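Equipment plan: simulation first, arm after

At our Vustulbridge meeting on Jun 8, 2026 we looked again at the budget for the kitchen robot. Hamish Leckie had asked in February if we could buy the arm now. We decided to wait, and to spend first on simulation.

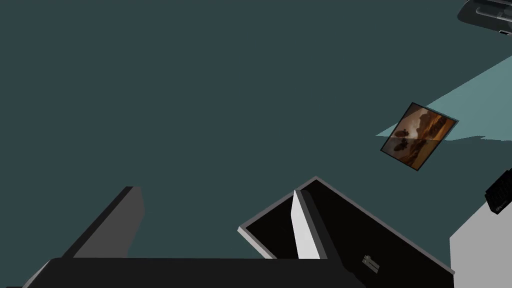
Simulated view with the gripper open, and a small sunset picture to the right.

The simulation licence from Rornenov costs 288 pounds per month, and it can be stopped at any time. For the workstation we have an offer from Olter, valid for 11 more weeks. Viorica Spahić will check if the graphics card is enough for our kitchen models.
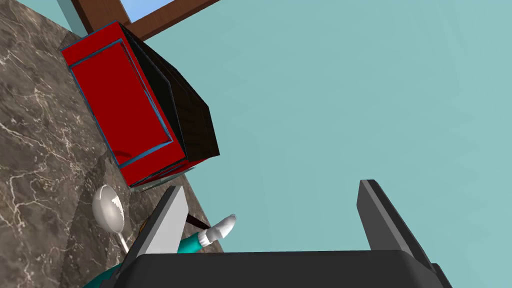
The most difficult question is the gripper. Thin things like a spoon ask for different fingers than a big box, and a second set of fingers costs 117 pounds. Zineb Erraji proposes to order one set only and to test the other shape in simulation. Effie Leckie would like both sets at once, to pay the delivery a single time.
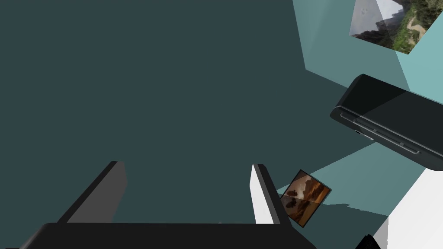 We also keep 300 pounds for mounting and cables, which we forgot in the last plan. If your group wants to share the workstation, please write to Gavin Moffat and tell him how many hours you need in a week.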